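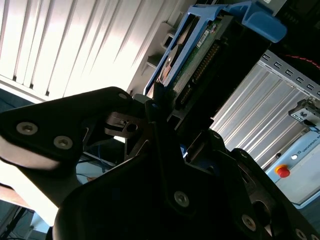
A hard drive in its blue carrier, with the window blinds behind.

Old files: please look before February

Many of you have asked what will happen with the old shared storage in the Zeltside office. The short answer is that it closes in February, and after this date the folders can be read only by request.

We have 3000 folders there, and 197 of them have no owner in the list. Most come from the years before we joined with the Mirkton office, so the person who made them may have left, or may sit two desks from you with a different job title. If you recognise a project name, write to Dario Barbieri, even when you are not sure.

What should you keep? Signed contracts, final drawings and letters to customers must stay. Drafts can go, also holiday photos and the fifth copy of the same price list. For the Kotero project please delete nothing yet – the final accounts are still open and Ms Stojanović needs all the invoices.

Very large folders are a special case. Everything over 400 gigabytes will be moved by Dario himself, in the evening, so that the network does not become slow for the others. Please do not start such a copy on your own.

There is a short session of 15 minutes in both offices this November 2023, where Dario shows how to search by year and how to mark a folder as yours. You can bring your own questions. The list of folders without owner hangs also next to the printer in Mirkton, with a pen.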